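Über uns

Unsere Zelle 2: zwei Arme, ein Tisch und ganz viel Obst

Wir sind die Werkstatt für Zweiarmrobotik an der Technikschule Welalau, und wenn man uns fragt, was wir den ganzen Tag machen, landen wir meistens sehr schnell beim Einrichten. Eine Zelle, die gut eingerichtet ist, läuft wochenlang brav. Eine, bei der das Kabel am Handgelenk zwei Fingerbreit zu kurz ist, merkt man am ersten Vormittag! Angefangen haben wir mit acht Leuten und einem einzigen Arm, heute betreuen wir unsere Zellen selbst, vom Fundament bis zum letzten Kabelbinder.

Am liebsten zeigen wir Zelle 2, intern Santoso genannt. Zwei silbergraue Arme, an jedem ein weißes Modul am Handgelenk und darunter ein schwarzer Greifer, davor ein heller Tisch aus zwei Platten. Die Fuge zwischen den Platten prüfen wir bei jeder Einrichtung mit dem Haarlineal, denn eine Kante von einem halben Millimeter reicht schon, damit ein flacher Baustein hängen bleibt. Danach kommt der Korb. Für die Reichweitenprobe fährt der rechte Arm von oben hinein, zwischen Spielzeugbananen und was sonst noch darin liegt, während der linke mit offenen Fingern daneben wartet.

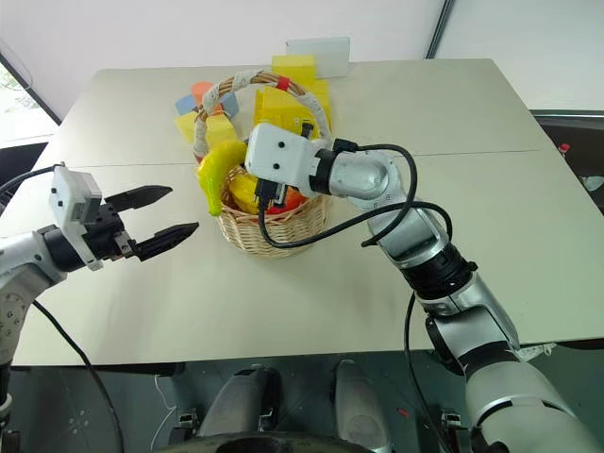 Wie wir die Zelle pflegen

Vinzenz Marti leitet die Werkstatt und hat den Wartungsplan geschrieben, an den wir uns alle halten (er hängt in Großdruck an der Tür, wirklich nicht zu übersehen). Alle 500 Betriebsstunden werden die Gelenke durchgemessen und die Schrauben am Handgelenk mit Drehmoment nachgezogen. Die Fingerbeläge haben ein Rautenmuster, und in diesem Muster sammelt sich Abrieb, den wir mit einer weichen Bürste herausholen. Lösungsmittel lassen wir weg. Die Kabel bekommen ihre eigene Runde: Arm langsam durch den ganzen Bereich fahren, zuschauen, wo die Schlaufe spannt, Halter versetzen, noch einmal fahren. Das dauert etwa 30 Minuten und macht mehr Spaß, als es klingt.

Nach jedem Belagwechsel steht die Mangoprobe an. Rund, glatt und in keiner Richtung ganz gleich, für einen Greifer ist so eine Form eine wunderbare Aufgabe! Wir setzen den Finger zuerst nur auf und lesen den Kraftwert ab, dann erst wird gegriffen.
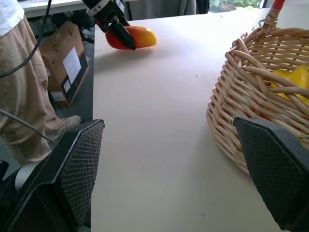
Zelle 2: Greiferfinger auf der Mango, rechts der Korb.

Wer bei uns lernt, macht vom ersten Tag an mit. Besuch ist willkommen, am besten mit kurzer Anmeldung im Sekretariat.

Weitere Beiträge
Umzug der Werkstatt nach Heltthorpe: was mitkommt
Sosley, unsere kleinste Zelle
82 Kabelhalter und eine neue Schublade
Rückblick auf den Werkstatttag im Januar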